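Project report: trying out the Bedetti hand-held gripper kit

My project this term was a review of a kit you can actually buy, so I picked the Bedetti hand-held gripper kit from Brirkia. You get a pair of grippers, the leads, spare pads and a login for their software, which is called Kondumlow. You do a job by hand with the grippers, Kondumlow saves what you did, and later a robot arm can be trained on it. I don't have a robot arm (I wish!), so I've only reviewed the first half.

The kit costs 290 to hire for the term or 2,838 to buy outright. The department paid for the hire and I paid for the postage, which I'm still a bit sore about.

Setting up took me a whole evening in November. The printed guide is fine until page four, where it tells you to press a button that has moved since the guide was written. I emailed Brirkia and got a proper reply the next morning with a new PDF, so full marks there.

I chose cloth as my main task. Blocks and cups are what all the kit adverts show, and I wanted something floppy that would annoy me. It did! Picking up fabric with two grippers is much harder than it looks – you squeeze, you lift, and half the time you've only caught one layer, or you've caught the bedding as well. My tutor suggested going for a corner first and leaving the middle alone, and that helped more than anything in the guide.

My target was 95 good recordings and I got there, but only just before the 20th March deadline. Kondumlow on the free plan stores up to 1,000 clips, so space was never a worry. What did bother me was the upload, which stops dead if your wifi drops and then starts again from nothing. I lost most of a Sunday-ish sort of afternoon to that and ate a lot of toast.

I also had a quick go with the Dubey kit that another group had hired. It's lighter and my wrists were happier, but the squeeze felt vague and I kept dropping thin things. For cloth I'd still take the Bedetti, sore wrists and all.

If Brirkia are reading, please make the handles slimmer and fix the upload. I'd hire the kit again for next year's project, and I'd like to try towels and maybe socks if I can get hold of an arm to train.
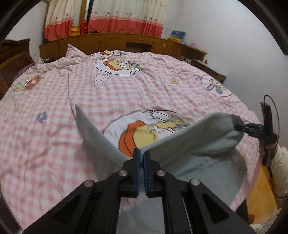
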